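Surero Two-Finger Hand Tool
Equipment for household task research

The Surero is a hand-operated two-finger gripper for laboratories and training centers that study household work. An operator carries out a chore with the tool, and the recorded movements are used to teach a robot arm fitted with the same fingers. It is assembled and serviced at our Trallville workshop.

Fabric handling

Customers most often ask whether a machine can fold laundry yet. Our position is that it can do so under limited conditions. In the April trial at Votcombe, an arm trained on Surero recordings attempted 1000 folds of flat cotton napkins and completed 892 without assistance. Results with fitted sheets and thin printed cloth were considerably weaker, and we do not recommend unattended use with either.
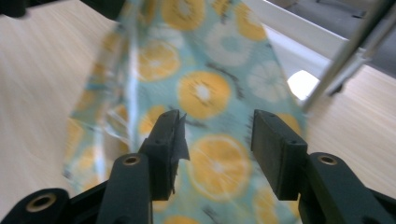

Picking up a single layer remains the most difficult step. Flat fingertips close well on a raised edge or fold but tend to slide across cloth that lies flush with the table. Kalliopi Stoyanova, head of applications, advises new customers to record the lifting of an edge as a separate exercise before moving on to complete folds.

Supplied with each unit

Hand tool with finger pair, fitted
Spare finger pair
Finger tape, 8 strips
Operator guide, Noonan edition

Care and service

Finger tape is a wearing part and is excluded from the warranty. Inspect it before each session and replace it when the edges begin to lift. Threaded inserts should be tightened by hand only.

Requests for quotations and loan units should be addressed to Drita Golob, Customer Accounts, Trallville. Please quote part number 996.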